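Loose livestock on Route 7: a summary of the Villuvetti matter

July 24, 2021

Readers of this blog have asked for a plain account of the goats that left the Derkach property and spent most of a day on the shoulder of Route 7. Several versions are in circulation, and the one printed in the Vallico weekly contains two errors that should be corrected.

The animals did not come from the fairgrounds. They belong to the Derkach farm, on the north side of Villuvetti, where a herd is kept for brush clearing under contract to the county. A section of temporary fence was down along the creek. The county's incident sheet gives no cause, and this blog will not offer one.

Seven goats were reported at the highway shortly after sunrise. The first call to the sheriff's office described them as deer, and a second caller corrected this. A deputy closed the northbound lane between the feed store and the Zevholm bridge, and traffic was sent by way of the quarry road. According to the county, 761 vehicles were turned onto the detour before the lane reopened in the afternoon.

The second error concerns injuries. There were none, either to people or to animals. One goat was limping when it was loaded, and the farm has since stated that it had a stone in the hoof.

The recovery itself was slow. Four of the goats followed a bucket of grain back to the trailer within the first hour. The remaining three climbed the embankment beside the bridge and could not be reached safely from the road. Deputies waited at the bottom while the farm's own staff came around through the orchard above. The last goat was loaded a little after two o'clock.

The owners were billed 225 dollars for traffic control – the standard charge under the county ordinance on animals at large. They paid it the same day. A further notice requires them to replace the temporary fence along the creek with permanent posts and wire, for a total of 2,705 feet, before the end of September. The farm has asked whether a solar-powered electric line would be accepted in its place, and a decision is pending.

It is the view of this blog that the ordinance needs attention. It was written when most stock in the county stood behind fixed fence, and it makes no mention of herds that are moved from one parcel to another every few days. A contractor who clears brush for the county is held to the same rule as a person who leaves a gate open, and the county itself has no duty to inspect the temporary line before the animals arrive. A short inspection at each move would be a modest expense.

Comments received by mail are printed with the writer's permission, and one is given here in full.

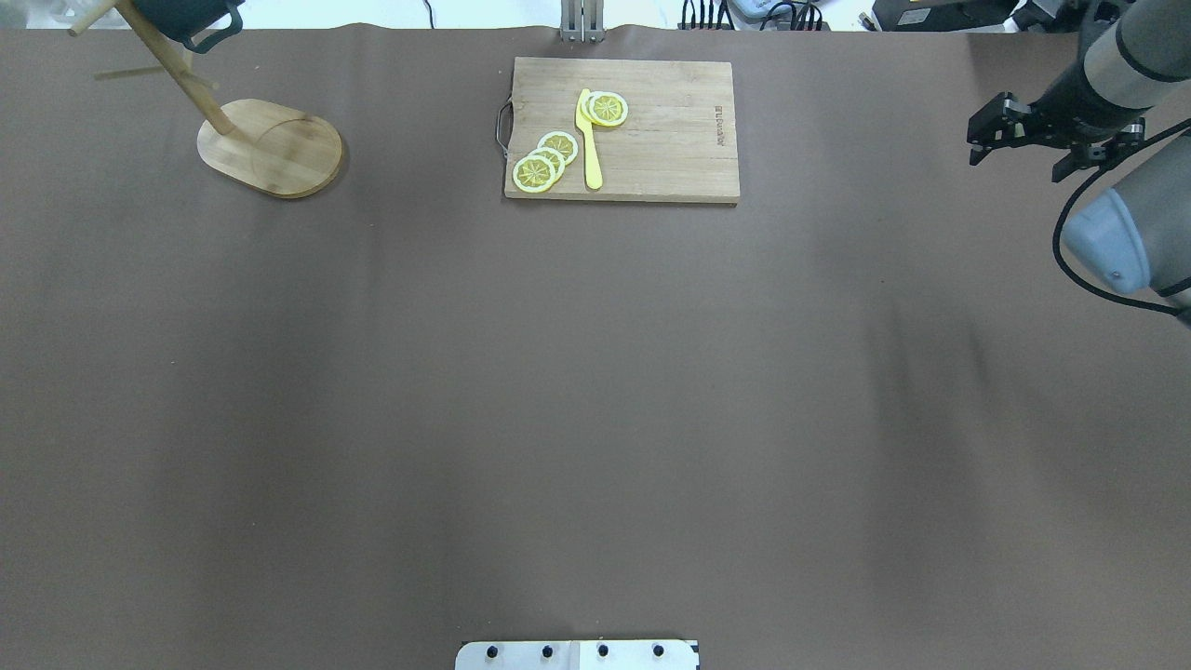 I live below the Zevholm bridge and have had goats of my own for many years. Your article is fair to the farm, but an inspection on moving day would not have helped. Creek fence goes down after rain, when the bank softens and the posts lean. Someone has to walk it every morning. I would ask the county to write that into the contract and to pay for the hour it takes.

The point is well taken. The brush-clearing contract comes up for renewal in September, and the text will be open for public comment at the county office in Vallico. Written remarks may be left at the front counter. The quarry road detour signs are still standing at the feed store and may be disregarded.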